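About us

Hello, I'm Kaja Grigaitė, and together with Syahrul Simanjuntak I run Zidora, a small touring theatre company. Small means the two of us all year round, plus whichever actors, musicians and stage managers we can talk into joining us for a show. If you've found this page because we're coming to your village hall, lovely, the kettle had better be on.

I trained as an actor and was, I think, a fairly middling one. I could do grief and I could do drunk, and directors kept casting me as people's aunts. What I liked was the bit before opening, when everybody is still sitting on the floor with a pencil and arguing about why a character comes back for her coat. So I started directing short pieces in a room above a bakery, at seven in the morning before the actors went off to their day jobs. We smelled of bread for a whole winter.

Syahrul came to see one of those and told me afterwards that the lighting was dreadful. He was right (it was two desk lamps and a bicycle light) and he offered to do the next one. He has lit everything we've made, and these days he writes most of the music too, on an accordion he bought for a single scene and then refused to sell.

Our first proper production was Muvon, a play for three actors about a ferry crew whose ferry has been replaced by a bridge. We made it on 3,000 pounds, most of which went on the van. It opened in May to an audience of 29, including my mother and two people who had come for the yoga. We took it to 40 halls after that, and by the end of the run I could put the set up with my eyes shut and Syahrul knew where every fuse box in the county was. 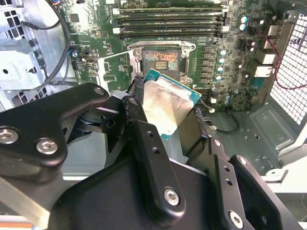

Then came Pētersons, which is still the show people write to us about. It's about a piano tuner who goes from house to house and gets told far too much by everyone he meets. One actor plays the tuner and another plays all the households, and there's a quick change in the second half that I have never once watched without holding my breath. We've revived it twice with different casts – the second tuner was much angrier than the first, and I ended up rewriting the ending to suit him. I prefer the new one. Syahrul doesn't, and we've agreed to stop discussing it in the van.

Volar is the newest and the biggest thing we've done. Five performers, live music, hardly any talking. It follows a family of trapeze artists after they've given up the trapeze, so if you're hoping for aerial work I should warn you now that everybody stays on the ground. We've played it in a few larger theatres, one of them with 400 seats, and I was sick with nerves in a very nice dressing room. It went well! But I missed being able to hear people unwrapping their sweets, and the next tour goes back to halls, libraries and one cattle market.

People ask how we choose what to make and I never have a good answer. Usually one of us has overheard something and won't leave it alone. We spend a few weeks in a room with actors trying things out, then I go away and write, then we come back and throw a good deal of it out. Scripts change right up to the first night and sometimes after. Actors who like everything fixed by the second week tend not to enjoy us much, and we try to say so at auditions.

We pay everyone, including for those first weeks in the room. That's a rule we made after the bakery and we've stuck to it, even when it meant making nothing for most of a year.

We also run workshops, mostly for adults who haven't acted since school. No one has to be a tree. There's some reading aloud, some work on voice, plenty of biscuits, and a short sharing at the end for anyone who fancies it. Syahrul does a separate one on lighting a show with very little money, which fills up faster than mine and I'm being very grown up about that.

If you'd like to book a show, tell us the size of your floor, how high the ceiling is and whether the curtains shut properly. We need four hours to get in and two to get out, and we bring our own lights and sound. Actors are welcome to write at any time. I read everything that comes in, though I'm slow during a tour, so do nudge me if it's been a month.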